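Furemholm Plastic Clothes Hangers, Pack of 16
Reviewed by Humaira Bajwa
Category: Laundry and Closet

Verdict: A rigid one-piece hanger that holds heavy cotton well. Hook clearance is tight on thick closet rods, and the shoulder profile is a poor match for knitwear.

I bought two packs of the Furemholm hangers in June to replace a mixed set of wire and coated hangers. The closet they went into holds mostly denim and heavy cotton, with a few lighter shirts. The hangers are molded in one piece, hook included, with a straight lower bar. There are no clips, notches or rubber pads. The packaging lists four colors. I ordered the red-orange for both packs.

Weight and stiffness

A single hanger weighs 62 grams on my kitchen scale, and the full width at the shoulders is 431 mm. I hung each of four hangers with a lined denim jacket for a week and measured the sag at the shoulder ends. The largest change was 2 mm, and it was gone an hour after the jacket came off. The older coated hangers bent visibly under the same jacket.

The molding seam runs along the underside of the arms. On most of the hangers it is smooth. Three had a raised edge near the neck that I took down with fine sandpaper.

Loading and unloading

Denim is the awkward case for any fixed hanger. The fabric does not drape over the arms by itself, so one hand has to hold the garment open while the other works the hanger in or out. The straight bars help, as there is nothing on them to catch a seam or a buttonhole. The hook is the part to watch. It has a full curve, and if it turns sideways inside the opening it will snag on the cloth.

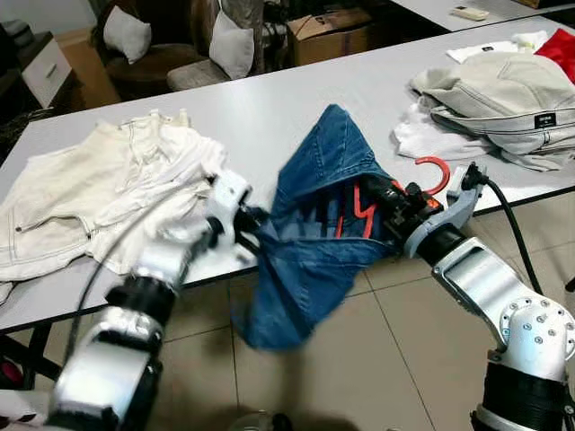
The red-orange hanger inside a blue denim garment, with the hook out to the right.

The color is useful when sorting. Against blue denim or off-white cotton the hanger is easy to find in a pile, which was not true of the gray Sistlow hangers I used before.

Hook and rod fit

The opening of the hook fits a standard closet rod with a little room to spare. On the thicker wooden rod in the hall closet it has to be pressed on, and it leaves a faint mark in the varnish. The hook does not swivel. Garments that need to face a certain way must be put on the hanger that way from the start.

Knits and light fabrics

The ends of the arms are narrow. A wool sweater left on one overnight had a small point at each shoulder in the morning. Silky shirts with wide necks slide off if the rod is bumped. The Gondal wide-shoulder hanger handles both better but takes up nearly twice the rod space.

Specifications as measured
Width: 431 mm
Height with hook: 217 mm
Weight: 62 g
Pack size: 16
Swivel hook: no

Pros: stiff under load, smooth bars, easy to see
Cons: non-swivel hook, narrow shoulder ends, occasional rough molding seam

I have kept both packs in use for jackets and work shirts. Sweaters are back on the shelf, folded.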